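Getting the house ready for showings — quick list

Ok, fast one, we list in October and I keep getting asked what we did last time. Walk the lot first. Buyers see the driveway before anything. Edge it, rake it, pull the dead stuff by the mailbox.

Closets next. Take out half. Yes half. People open every door and a stuffed closet reads as a small house. Boxes can go to a storage unit, ours in Birdale was fine. Label the short side of the box, not the lid, you'll stack them and then you cant see a thing.

Sticky windows: rub a plain white candle along the track, slide it up and down a few times, wipe. Screens off and hosed, dry them flat in the shade.
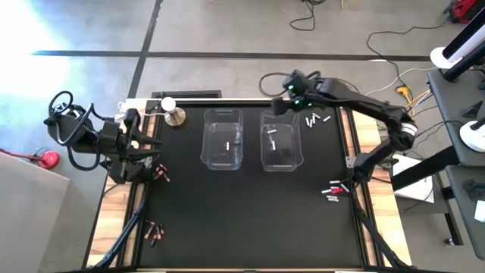 Scuffs on baseboards — damp melamine sponge, light hand, or you'll take the sheen off. Nail holes: spackle, wait, sand, then touch up with the orginal paint. Duygu Başaran next door used a "close enough" white and had to redo the whole hall.

Loose cabinet knobs, tighten all. Squeaky hinge, pull the pin, petroleum jelly, pin back in. Swap dead bulbs and keep one color per room.

Morning of: blinds up, toilet lids down, trash out, dog out. Leave 2 copies of the survey on the counter.

Contact Gezer Home Notes | © Gezer | Back to top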